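Samby fold set: data card

Maintained by Lerato Mkhize and Sizwe Tshabalala
Last edited 13 Aug 2019

The set holds 663 recordings of small printed fabric items being folded at the Stodach laundry. Staff record with 2 hand-held grippers, one in each hand, on a pale flat surface. The recordings are used to train the folding cell planned for September.
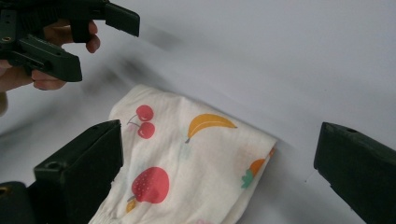 Folded cloth with fruit print, gripper fingers on both sides.

Who records

4 people from the folding line, all on paid shift time. Lwazi Kruger keeps the rota. Recording hours count as folding hours for pay, and the daily target drops to match. Names and badge numbers are not stored with the files.

What changes on the line

The cell will take small flat items only. Garments with sleeves or leg openings stay with people for now, along with stain checks and repairs.

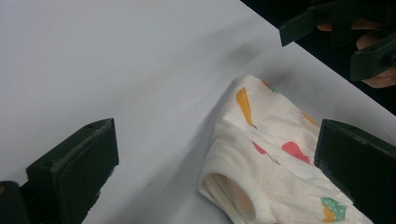
Folders who move off small items go to sorting or to cell supervision, at the same grade. Training for supervision is open to anyone on the line. Ayanda Mkhize has the sign-up sheet.

Known limits

Prints are overrepresented. Dark fabric is scarce. Staff reported sore wrists in long sessions, so breaks were added. Speed in the files is slower than normal hand folding and must not be used to set targets.

Questions about use: Nokuthula Shabalala, Stodach floor office.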